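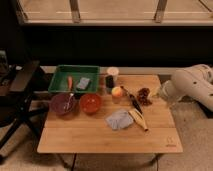
Wednesday, started 9.20

Glaze tests, second lot. Nusrat mixed the tin white last night, 2000 g dry, sieved twice. Left it overnight, settled hard on the bottom. Needed a good ten minutes with the stick before it would move. Add a pinch more bentonite next time?

13 tiles dipped, Stuvis clay, all bisqued in the same firing. Numbers scratched on the backs this time – the oxide pencil burned off last week and we lost track of half of them.

Dip times: 3 secs for the first row, 5 for the second. Third row was meant to be 8 but the phone went and tile 11 got more. Marked it with a cross.

Thickness looks uneven on the textured side. Soon-im says thin it down, I'd sooner keep the mix and dip quicker. Doing both on the next lot, then we can stop argueing.

Kiln: 90 an hour to 600, then full speed to top, 15 min hold. Yu-ting wants a slower cool for the matt ones. Fine but not in this load, Ming-te has his Risasari mugs on the bottom shelf and they're due out Friday.

Bottom shelf has a crack at the back left. Turned it over, will do for now. Need to order two.

14.10 – kiln on. Bung out until 600, REMEMBER to put it back.

Pinholes on tiles 4 and 6 from the last lot, both near the edge. Dust? Wiped everything with a damp sponge this time, didnt wash.

Still to do: weigh out the copper set, new sieve mesh, ring Nostside about the late bags.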